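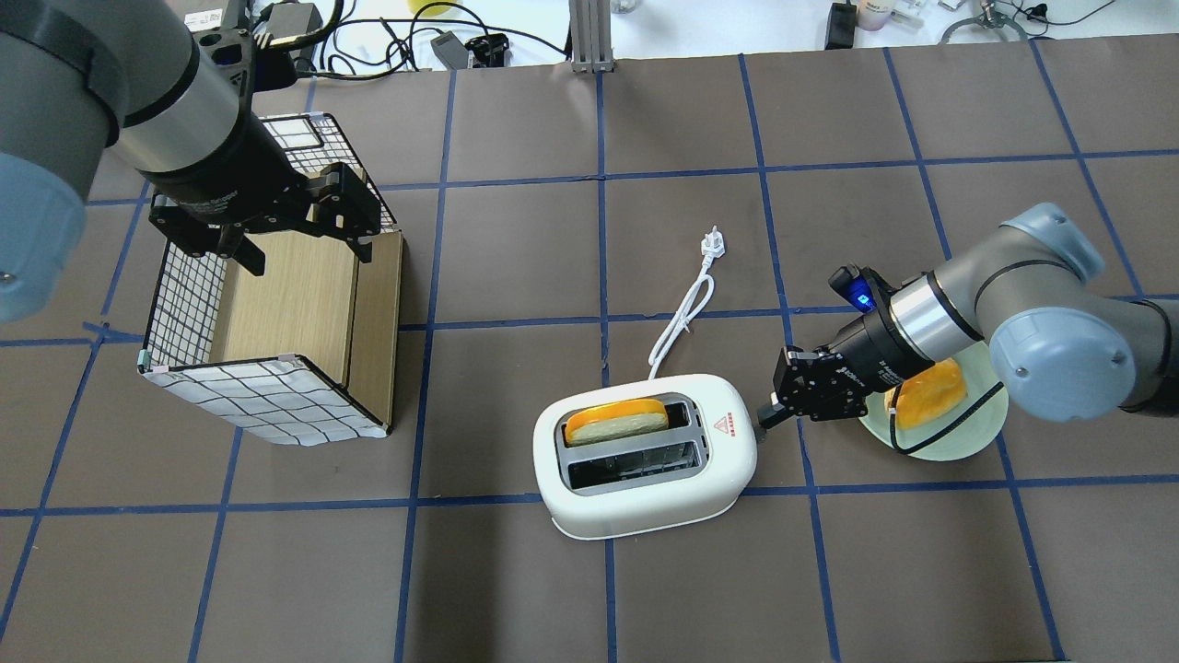
The robotics club at Skernmont has been at its breakfast project since August, and anybody who has ever tried to get out the door on time with a hot meal in hand will have some sympathy for how slowly it is going. The students call the project Predar, and the goal is a simple one to say out loud: two robot arms, working together, should be able to make and serve toast without a person stepping in. It takes a good deal longer to do than to say. The white toaster sits in the middle of the table with one arm on either side of it, a slice standing up in the rear slot and the blue tape squares running off in every direction, and the club has spent many an afternoon arguing (in a friendly way, mostly) over which arm ought to go first.

The tape was the first thing the younger members got to work on, and they are still proud of it. When a student says the plate has to move one square over, everybody at the table knows what is meant, and the notes in the club binder are written the same way. There are a lot of notes. By the last meeting the binder had reached practice run 1424, and the club hopes to take the project to the regional student showcase in Toledo in the spring, where each team gets one table, one outlet and a fairly patient crowd.

Getting there costs money, of course, as these things do. The club has put aside $1000 toward the trip, a good part of it from a pancake supper that sold out before the second batch of batter was mixed, and Mollus, the hardware store on the square, has offered to match the next $50 that comes in at its front counter. Parents are already sorting out who can drive and who has room in the back for a toaster.

What the students seem to like best, though, is the part between the big steps. One group works on the reach toward the toaster and another on the rack, and a third keeps fussing over how far open the fingers should be before they come down over a slice. They trade places every couple of weeks so that everyone gets a turn at everything, and it is a pleasure to hear a ninth grader patiently walking a senior through a change she made the week before.

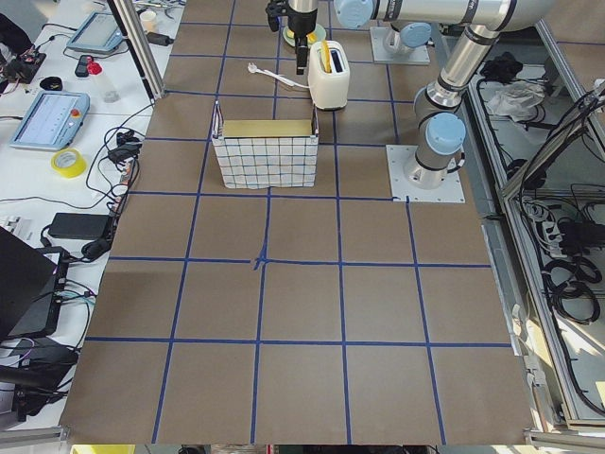 One student told us the lifting bothers her less than the letting go, and that she would happily spend the whole winter on how to set a slice down gently if the others would let her. They might. The club meets after school until 5:30, and visitors are welcome to come in and watch for as long as they like.

3 min read
Shares: 50
Comments (3)

toastandjam
My son talks about this at supper every single night and I now know more about bread than I ever wanted to! So proud of these kids.

Old Mill Road
Is the front counter match at Mollus still going? I would like to stop by with a little something.

gearhead_gran
We had nothing like this when I was in school, we had a shop class and one good saw. Good luck in Toledo, and please post how it goes.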